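Features > Home Life > The Long Read

The Ceiling Nobody Asked About

By Kobe Van Beek

Most people I know can tell you the color of their front door, the age of their boiler and what the neighbors paid for the place next door. Ask them about their ceilings and they go quiet, like someone asked for a niece's middle name.

I was the same until last September, when a brown stain the shape of Portugal turned up over my desk. I watched it for a week. I told myself it was a shadow. Then I did what a grown man does and called someone who knew what he was doing.

Stijn Hendriks has been plastering in Wolcombe for 30 years. He walked in, looked up and made a small sound in his throat that I have since learned costs 200 dollars. The leak, he said, was old and had been fixed by a previous owner. The stain had been painted over, badly, and had come back to see how everyone was doing.

"People paint over things," he said. "Then they sell the house."

He tapped the ceiling with his knuckles in a slow line from the window to the door, head tilted, the way my doctor listens to my chest. Near the window it gave back a dull little thud. By the door it sounded like a drum. The drum was the bad part. Old plaster hangs on by squeezing through the gaps between strips of wood and hardening there, and over the decades those lumps snap off. What you have then is a heavy sheet of plaster staying up mostly out of habit.

I moved my desk.

There are 3 choices at this point, and Hendriks laid them out with the cheer of a waiter who knows the fish is off. You can screw the old ceiling back up with wide washers and skim over it. You can put a new ceiling underneath and never speak of the old one again. Or you can pull the whole thing down, in which case you should say goodbye to your carpet, your curtains and, for a while, your marriage.
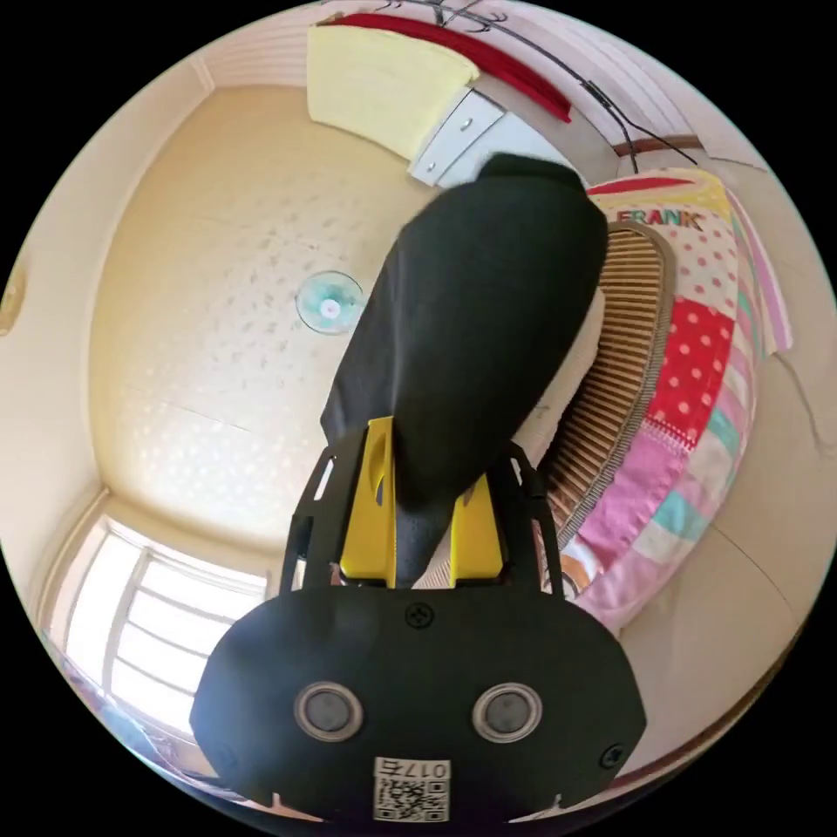
How can you tell if an old plaster ceiling is coming loose? Press up on it gently with a flat hand near any crack, and if it moves or gives, the plaster has let go of the wood behind it and needs looking at soon.

I pressed. It moved. I'd like to say I took this well.

We went with the washers. The work took two days and used more screws than I thought a room could hold. Hendriks does it with his neck bent back at an angle I can't manage even lying down, and he talks the entire time, chiefly about soccer and about a paint called Skandonard, which he thinks is a crime. (I had 50 dollars' worth of it in the basement. I kept this to myself.) He prefers a flat white from Desmet, a small maker with one color chart and no interest in adding a second.

On the subject of white, I was not prepared. I had assumed a ceiling was white the way milk is white. The Desmet chart has a chalky one, a creamy one, a gray one that is still somehow white, and one called Enance, which looked to me exactly like the chalky one. My wife could see the difference from across the room. She picked Enance. I agreed that it was much warmer.

Then there is the painting itself, which Hendriks left to me, possibly as a joke. You are supposed to start by the window and work away from the light, keeping the edge wet and never going back over a bit that has started to dry. I went back over several bits. On a bright morning you can see each one of them, laid out like a map of my poor judgment.

What I hadn't counted on was how the rest of the room would suffer. A clean ceiling makes the walls look tired. Clean walls would make the floor look worse, and I know where that road goes - it goes to a showroom with free coffee. For now I've settled on drawing the curtains halfway and keeping guests in the kitchen.

I've also become dreadful company in other people's homes. At dinner in an old farmhouse outside Wolcombe last month I spent most of the soup looking up at a long crack that ran from the light fitting toward the stairs. Our host asked if something was wrong. I asked whether he'd ever tapped it.

He hadn't. He has now, and it sounds like a drum, and we haven't been invited back. Hendriks starts there after Easter.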